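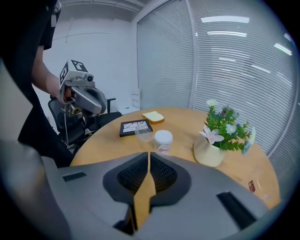 ## The July dropout: your questions, my answers

I've been getting the same messages since Friday, so I'm putting it all on one page. If you collected on the Tralau grippers this month, please read at least the first two.

### What went wrong?

The left gripper kept losing its place. The two hand-held units are supposed to agree on where they are in the room, and on the tabletop tasks the left one would freeze for a moment and then jump. In playback it looks like your hand teleported! We had 117 episodes from the round table setup, and 20 of them have at least one jump.

### Was it the blinds?

That was my first guess too. The ceiling lights reflect in bright strips up there, and shiny stuff is never our friend (neither is the glass bowl). But I ran the same task with the lights off and still got jumps, so I stopped blaming the room.

### So what was it?

The cable. It hangs down from under the gripper, and when you reach forward over the table it pulls on the connector. Teodor Lazăr wiggled it by hand while I watched the log, and we got a dropout on nearly every wiggle. Not very scientific, but I was convinced.

### Why didn't the software catch it?

Because I set the alarm too loose - sorry! Motine only complained if a gap went over 600 milliseconds, and most of ours were shorter. The limit is 15 now. It beeps more, and yes, I know it's annoying.

### Is it a safety problem?

Not while you're the one holding the gripper. It would be if a jumpy episode got played back on the Urwood arm, so please don't replay anything from the table set until I've cleared it.

### What should I do before a session?

- Push the connector in until it clicks.
- Leave some slack near your wrist and tape it down.
- Reach all the way across the table once and watch the log.
- If it beeps, stop and tell me. Don't just restart!

### Do I have to redo my episodes?

Only the bread and bowl ones on my list. The Pop tasks are fine, they were done on the other pair of grippers. New cables are ordered, and I'll update this page once they're on.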